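What 437 Demonstrations Buys You

(Joston Bench Notes, 7 April 2024) — The Famska project put out its spring progress note last week, and the number it wants you to remember is 437. That is how many times a person has driven the two-handed rig through the same short job: pick up a folded cloth, pass it from one hand to the other, lay it flat. The operator wears a pair of gloves, the robot's fingers follow, and everything the joints and the wrist cameras pick up goes into the training pile.

The note calls this "teaching the robot the way you would teach an apprentice." I have trained apprentices. If I had to take one by the wrists 437 times to get a cloth onto a table, I would start asking questions about the apprentice, or about me.

To be fair to the people at Multhorpe, where the work is being done, they are more open than most. They say how many runs they threw out (64, mostly dropped cloths and one long afternoon of bad glove calibration) and they say the operators got faster as they went. That last part is given as good news. I'm less sure. When an operator learns to baby the machine, slowing down before each handover and keeping the thumbs well clear of each other, what goes into the data is a person's knack for working around a clumsy set of fingers. The robot then copies the workaround. Change the cloth or the height of the table and you may find out how much of the skill was ever in the model.

Then there is the touch problem. The gloves send finger positions one way and nothing comes back. An operator judges the grip by eye, from a monitor, and the wrist views don't always make that easy with one hand hanging over the work and the other moving through the corner.
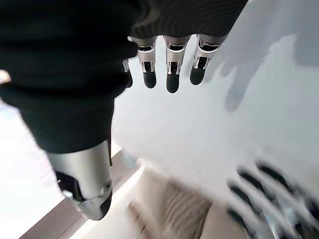 Tianyou Zou wrote in after our last item on glove control to say we were being too hard on it, and that people learn to read a grip from the picture alone within a couple of days, much as a crane driver does. The mistakes are useful too, according to the same letter, so long as the recovery is kept in the recording and not trimmed off to make the run look clean.

I'll give ground on the second point. A fumble with a good recovery is probably worth more than several perfect passes, and it bothers me that the Famska note doesn't say whether the 64 discarded runs had any recoveries in them. On the first point I'd like to see some numbers. A crane driver spends years on one crane. Most of these projects swap operators every few weeks, and the newest one's habits get mixed in with everyone else's.

The plan from here is to reach 1,000 kept runs by July and then try the policy on towels it has never handled. Liang, the software side of the partnership, says success will mean finishing the job without a person stepping in. It doesn't say how long the robot gets, or how many tries. Last year's version was allowed to start over as often as it liked, and you had to read to the last page of the report to learn that.

We have asked for the time limit, the number of attempts, and a list of the test towels drawn up before the test. We have also asked whether anyone will run the same job with a plain two-finger gripper for comparison, given what five-fingered hands cost to keep working. The reply so far is that our questions have been passed along. Anything that comes back before the next issue will go in the letters section.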